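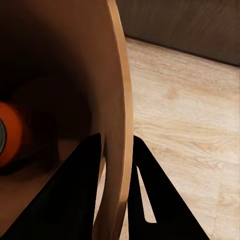
Search tickets... Go

Open day demo, simulated pick - gripper goes for the rim

Opened by Bianka Balogh, Bruvunley

Demo runs at 15 minutes past each hour in front of visitors from Stetby. Task is the orange cylinder inside the curved wooden piece. The gripper prefers the wooden piece. One finger inside, one outside, very sure of itself.

Tried so far:
- Restarted Ullora. Same rim.
- Reloaded the scene with seed 153. Same rim, with more conviction.
- Cut approach speed to 20 percent. Now the visitors get longer to watch it happen.

Log has over 3,508 lines of "grasp candidate accepted." No errors, naturally.

Update, 11:40: grasp scorer was ranking thin edges first - left over from the tray demo in January. Turned edge preference off. Next run goes to the cylinder, in theory. A boy in the front row has asked if we can put it back.

Status: waiting on next run

2 comments 0 shares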